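양팔 원격조작 시연 수집, 투명 물체 파지 구간 처리 문의
게시판: 모방학습 / 텔레오퍼레이션
작성일: 2026년 6월 27일 토요일

grip_offset
리더-팔로워 방식으로 양팔 시연을 모으고 있습니다. 작업은 와인잔을 랙에 거꾸로 거는 것이고, 수집 툴은 Groltlow, 학습은 Vakum 기본 설정입니다. 조작자 한 명이 하루 18개 에피소드를 기록합니다. 문제는 접근 마지막 구간입니다. 조작자가 깊이를 못 읽고 멈칫하는데, 이 정지가 데이터에 그대로 남아 정책도 같은 위치에서 멈춥니다. 정지 프레임을 잘라내는 게 맞습니까?

서보노이즈
자르면 안 됩니다. 관절 속도 임계값으로 일괄 제거하면 그리퍼가 닫히는 동안의 프레임까지 같이 날아갑니다. 팔은 서 있고 손가락만 움직이는 구간이 있습니다.

k_lag
위 의견에 반대합니다. 그리퍼 개도를 조건에 같이 넣으면 구분됩니다. 팔 속도와 개도 변화량이 모두 임계값 아래인 구간이 8프레임 넘게 이어질 때만 솎아냅니다. Rätsep 쪽 스크립트에 옵션이 있습니다.

서보노이즈
개도 조건을 넣어도 접촉 직전에 자세를 맞추는 미세 보정은 임계값 아래로 내려갑니다. 유리는 그 보정이 핵심입니다. 저희는 솎아낸 데이터로 학습했다가 잔 받침을 치는 빈도가 늘어서 원본으로 되돌렸습니다.

k_lag
임계값을 몇으로 잡았는지 없이는 비교가 안 됩니다. 그리고 기록 주기가 다르면 같은 프레임 수라도 의미가 달라집니다.

tadthorpe_lab
Tadthorpe 작업대에서 비슷한 작업을 했습니다. 후처리 이전에 조작자 화면부터 확인하십시오. 고정 카메라만 보고 조작하면 스템과 랙 와이어가 겹쳐 깊이 판단이 안 됩니다. 손목 카메라 영상을 주 화면으로 바꾸고 나서 멈칫하는 시간이 크게 줄었습니다. 리더 팔 스케일도 접근 구간에서는 낮추는 편이 낫습니다.

grip_offset
손목 영상은 보조 창에 작게 띄워 두었습니다. 바꿔 보겠습니다. 스케일은 에피소드 중간에 바꿔도 기록에 문제 없습니까?

tadthorpe_lab
팔로워의 목표 관절값을 행동으로 저장하면 문제 없습니다. 리더 원시값을 저장하고 있다면 스케일 값도 같이 남겨야 합니다. 지난 11월 이전 버전의 설정 파일을 그대로 쓰고 있으면 기본이 원시값입니다.

핀치그립
시연 순서도 통일하십시오. 조작자마다 거는 순서가 다르면 같은 관측에 행동이 갈립니다. 저희는 조작자 4명에게 같은 순서표를 주고 5회 연습한 뒤 기록을 시작합니다.

k_lag
순서를 고정하면 중간 상태에서 시작할 때 복구를 못 합니다. 순서는 섞되 잔을 잡는 부위만 고정하는 쪽을 권합니다.

핀치그립
데이터가 충분할 때 얘기입니다. 에피소드가 적으면 고정이 먼저입니다.

grip_offset
행동 저장 방식은 설정을 확인해 보니 원시값이었습니다. 목표 관절값으로 바꾸고 다시 수집하겠습니다. 순서는 일단 고정하되, 위쪽과 아래쪽 중 어디를 먼저 할지는 아직 못 정했습니다. 랙은 금색 와이어가 휘어 올라가는 형태이고 받침은 주황색 나무 블록입니다. 앞쪽 잔은 볼이 받침 쪽으로 내려와 있고, 오른팔 손가락은 맨 위 잔 바로 옆에 있습니다. 왼팔은 그리퍼를 조금 벌린 채 왼쪽 가지의 잔 옆에 있습니다. 이 배치에서 두 팔의 담당 영역을 어떻게 나눌지 의견 부탁드립니다.

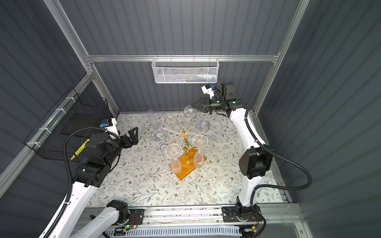
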